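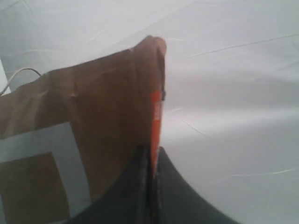 夜道見守りアプリ、地域で導入した方いますか

投稿者:hinata_no_neko
はじめまして。長文になりますがお付き合いいただけたら嬉しいです。
うちの地区で、女性と学生さんの夜の帰り道をもう少し安心なものにできないかという話が持ち上がっていまして、候補に挙がっているのが「Vemomik」という見守りアプリです。駅を出るときにボタンを押しておくと、登録した相手に到着予定の時刻が届いて、時間を過ぎても「着いたよ」を押さないと相手に通知がいく、という仕組みだそうです。
私自身は、仕事帰りに電話をしているふりをしながら歩くのを二十代からずっと続けてきた人間なので、こういうものがあるだけでありがたいなあと思うのですが、話し合いの席では「機械に頼るより、まず街灯では」という声もあって、なるほどそれもそうだ、と帰り道でぐるぐる考えてしまいました。
実際に地域や職場で使ってみた方、よかったこともそうでなかったことも、教えていただけませんか。ちなみに無料で使えるのは家族や友人など4人までの登録で、それ以上は有料になるとのことです。

返信1 投稿者:川べりの自転車
こんばんは。うちは職場で7月から使っています。遅番のある介護の事業所で、夜の9時過ぎに一人で駅まで歩く人が何人もいるものですから。
よかったのは、「着いた?」「着いたよ」のやりとりを気を遣わずにできるようになったことです。以前は先輩が後輩に毎回メッセージを送っていて、送るほうも返すほうもだんだん負担になっていたんですね。ボタンひとつだと、そのあたりがずいぶん軽くなりました。
困ったのは押し忘れです。うちに着くとまず荷物を置いて、手を洗って、猫にごはんをあげて、と動いているうちに忘れるんですよ、私だけかもしれませんけれど(笑)。最初のひと月は誤報ばかりで、受け取る側がすっかり慣れてしまって、それはそれで怖いなと思いました。今は20分の余裕を足して設定しています。

返信2 投稿者:mugicha80
水を差すようで申し訳ないのですが、少し慎重な意見も書かせてください。
私はこういうアプリの話を聞くたびに、どうして帰る側の人がいつも準備をしなければいけないのだろう、と思ってしまうのです。暗い道を通るな、イヤホンを外せ、防犯ブザーを持て、今度はアプリを入れろ。何かあったときに「アプリを入れていなかったの?」と言われる未来が見えるようで、娘を持つ親としてはちょっとつらいです。
それと、位置情報のことも心配です。束縛の強いパートナーに「安心だから入れて」と言われたら断りにくいですよね。私の知り合いにも、別のアプリですが「Devus」というのを入れさせられて、買い物の寄り道まで問い詰められていた人がいました。道具そのものが悪いわけではないにしても、地域で配るなら、その説明はきちんとしてほしいなと思います。

返信3 投稿者:hinata_no_neko
お二人とも、丁寧にありがとうございます。
川べりの自転車さん、押し忘れ、私もきっとやります。余裕の時間を足すというのは思いつきませんでした。
mugicha80さん、水を差すだなんてとんでもないです。読みながら何度もうなずいてしまいました。「入れていなかったの?」と言う側に自分がなってしまう可能性もあるわけで、次の話し合いでは必ずそのことを出してみます。寄り道まで問い詰められるというお話も、胸が痛みました。

返信4 投稿者:Brekke坂の住人
横から失礼します。mugicha80さんのお気持ちはよくわかるのですが、私は少し違う考えです。
街の意識が変わるのを待っていたら、今夜帰る人は今夜どうするんだろう、と思うんですよね。私は若いころに後をつけられたことがあって、そのとき一番ほしかったのは、とにかく「私が今ここを歩いている」と知っていてくれる誰かでした。制度や街灯も大事、でもそれとは別に、今日使えるものは今日使わせてほしいというのが正直なところです。
うちのほうでは、Kekard商店街のお店が何軒か「困ったら入ってきていいですよ」というステッカーを貼ってくれています。パン屋さんと薬局と、夜遅くまで開いているクリーニング屋さん。アプリの地図にはまだ載っていないのですが、歩く身としてはこれがいちばん心強いです。

返信5 投稿者:mugicha80
Brekke坂の住人さん、こわい思いをされたことを書いてくださってありがとうございます。今夜帰る人は今夜どうするのか、と言われると、返す言葉がありません。私の書き方だと、使っている方を責めているように読めたかもしれませんね、ごめんなさい。
それでも、「使いたい人が使える」と「みんなで入れましょう」の間には大きな差があると思っていて、そこだけは譲れないのです。ステッカーのお店はとても素敵ですね。うちの近所でも聞いてみようかな。

返信6 投稿者:pon_de_2508
隣の市で去年、説明会のお手伝いをした者です。参考になるかわかりませんが書いておきます。
案内の紙を80部用意して、残ったのはほんの少しでした。学生さんがたくさん来るかと思っていたら、意外に多かったのが夜勤のある女性と、一人暮らしのお母さんを心配している方です。お子さんに持たせたいという若いお父さんもいらっしゃいました。
やってみて思ったのは、アプリの操作の説明より、「誰を登録するか」を考える時間のほうがずっと大切だということです。すぐに名前が浮かぶ人もいれば、しばらく黙りこんでしまう人もいて、引っ越してきたばかりで頼める人がいない、という方もいました。そのあと参加者同士で連絡先を交換されていた組もあって、あれは見ていて嬉しかったです。
あと、登録を外す方法は必ず最初に教えてあげてください。外しても相手に通知はいきません(少なくとも去年の版ではそうでした。今の版は確認してくださいね)。mugicha80さんのご心配にも、これで少しは応えられるかなと思います。

返信7 投稿者:川べりの自転車
pon_de_2508さん、登録の外し方、うちの職場では全然説明していませんでした……。明日の申し送りで言います。
上司を登録先にするかどうかでも、実は少し揉めたんです。休みの日にどこにいるか見られるみたいで嫌だ、という若い子がいて、私は最初「見ないわよそんなの」なんて言ってしまったのですが、そういう問題じゃないんですよね。結局、登録先は各自が決めることにしました。妹さんを登録した子もいるし、私は隣の部屋の奥さんにお願いしています。

返信8 投稿者:Brekke坂の住人
お隣の方にお願いできるって、いいですねえ。
そうそう、電池のことも。古いスマホだと帰るころに残りが心細くなりますので、小さい充電器を鞄に入れておくと安心です。冬は特に減りが早い気がします。

返信9 投稿者:hinata_no_neko
皆さん、本当にありがとうございます。お茶を淹れ直して最初から読み返していました。
次の話し合いには、全員に勧めるのではなく希望する人向けの説明会にすること、登録の外し方を最初に伝えること、それから商店街のお店へのステッカーのお願い、この案を持っていこうと思います。街灯のほうは、暗い場所を実際に歩いて地図に印をつけてみようという方が出てきたので、そちらにも混ぜてもらうつもりです。
説明会のとき、保育というか、小さいお子さん連れの方への対応はどうされていましたか? もしまだご覧になっていたら、pon_de_2508さん、教えてください。

返信10 投稿者:pon_de_2508
見ていますよ。うちは後ろのほうに敷物を敷いて、絵本と折り紙を置いただけです。多少にぎやかでも誰も気にしていませんでした。時間は夜の7時だと夕飯と重なって来づらいという声があったので、午前の回も一度作ってみるといいかもしれません。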